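**Pretari Project: Two-Arm Collection Moves to Its Second Stage**

27th May

The Ovar laboratory has completed the first stage of example gathering for the Pretari project and has begun the second.

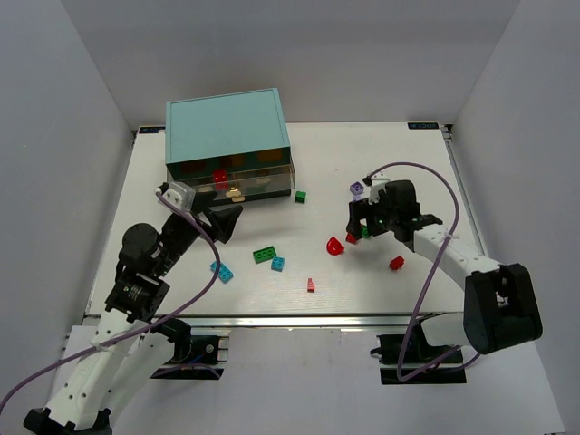 The first stage covered single actions: picking up a brick, setting it down, opening a drawer, closing a drawer. The laboratory recorded 775 examples, of which 600 were accepted for training. The remainder were set aside after review, most often for an incomplete grasp or a long pause by the operator. Rejected examples are kept in a separate archive and may be used later in work on error recovery.

The second stage joins these actions into one tidying task. Toy bricks of several colors and shapes are scattered on a white tabletop, and a small storage box with a clear drawer is placed toward the back. One arm is assigned to the drawer and its knob. The other gathers bricks. Operators are asked to work at an even pace and to let both arms move at the same time where this can be done safely. Examples in which one arm simply waits for the other are of limited value to the learning system and should be kept to a minimum.

Brick positions are changed before every recording. Operators should include bricks lying at an angle, bricks standing upright, and bricks close to one another. Curved pieces proved harder to grasp than square ones during the first stage, and at least one should be on the table in each session. The box may be shifted or turned slightly between recordings, provided the drawer remains within reach.

The target for the second stage is 168 accepted examples per station. A further 80 will be held back from training and used only for testing. These are to be recorded by operators who did not take part in the first stage.

Staff are reminded of the following:

- Check that the cables on both arms can move freely before starting.
- Enter a written note for any recording stopped early.
- Do not reach into the work area while either arm is powered.
- Upload completed sessions to the Cluvska server on the day they are recorded.

Review of accepted examples will continue to be shared with the Arai group, which is preparing the training runs. A first comparison of the single-action and full-task models is planned for September. Requests for station time should be sent to the laboratory office by the end of the preceding week.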